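Guests > Kirkholm Island > The Tanoli Hut > Arrival and Setting Up

SECTION 2: GETTING THERE AND GETTING IN

Please read this section before you leave the mainland. Most guests read it on the hut step, in the wind, with a torch in their teeth, and by then half of it is no use to them.

2.1 The crossing

1. Be at the Koltivska slipway half an hour before the sailing time on your booking. The boat is small and blue and does not wait. Iraklis Moschos, the skipper, has been asked to wait on many occasions and has developed a wave for it.

2. Put anything you would like to stay dry in a proper dry bag. A bin liner with a knot in it is a bin liner.

3. Wear your boots. The landing on Kirkholm is a flat rock with weed on it, and you will step on to it with less grace than you imagine.

4. Take everything off the boat before you take any photographs of the boat.

Note: Sailings depend on the swell. If the morning boat is cancelled, the afternoon one will probably run, and your booking moves to it without any need to ring us. If both are cancelled, Magdalini at the Koltivska bakery has two rooms upstairs and keeps them free for stranded guests. She charges a fair price and puts on a very large breakfast.

Caution: Do not try to hire a kayak and make your own way. The tide between the slipway and the island runs faster than it looks, and it runs towards Norway.

2.2 The walk to the hut

1. From the landing, follow the wall uphill with the sea on your left.

2. At the second gate, go through and shut it. The sheep will be watching to see whether you do.

3. Ignore the wide, inviting path that drops to the right. It leads to a bog. It has led a good many people there, several of them twice.

4. Carry on to the cairn, then turn inland. The hut has a green door and comes into view quite suddenly, unless there is mist, in which case it comes into view when you touch it.
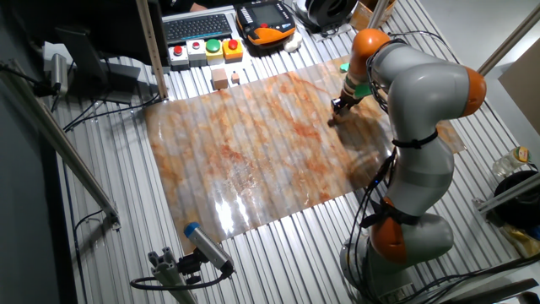 Kirkholm Guest Manual, Issue 4, page 3

Allow an hour with a full pack. The brochure says forty minutes, but the brochure was timed by Nathalie McKinnon, who runs up hills for pleasure.

2.3 Opening the door

1. The key safe is under the bench, on the wall side. The code is 3271.

2. Slide the cover down fully before you enter the code. If it sticks, press it with your thumb and try again. Hitting it with a stone has been tried, and the dents are there for your interest.

3. Put the key in the door upside down. The lock was fitted that way in the year the hut was built and everyone has got used to it.

4. Lift the door slightly by the handle as you turn the key, then push with a shoulder.

5. Put the key back in the safe straight away. We have one spare, and it lives in Koltivska, across the water from you.

2.4 Water and heat

1. Turn on the water at the red tap below the sink. Let it run until the coughing stops.

2. Fill the Flovel filter jug and leave it to drip through before drinking. The spring water is the colour of weak tea. This is peat, and it tastes better than it looks.

3. Open the stove damper all the way. Lay the fire small, with kindling from the crate, and light it.

4. Close the damper to halfway once the fire has caught. Guests who skip this step are very warm until nine o'clock and very cold after it.

Caution: Leave the window vent open whenever the stove is lit, even in a gale, even if it whistles. It does whistle.

Note: Peat is stacked in the lean-to. Take from the left-hand end. The right-hand end is next year's and is still wet, whatever it tells you.

2.5 Choosing a bunk

The lower bunks are warmer and the upper bunks have the view. In August the midges prefer the upper bunks too. Earplugs are in the tin on the shelf for anyone sharing with family.

If something has broken or run out, write it in the hut book with the date. Ifigeneia Sotiropoulos comes over on the supply boat every fortnight and reads it from cover to cover, including the poems.

Next section: Going Out, and Getting Back Before Dark

Shares: 3
Comments: 2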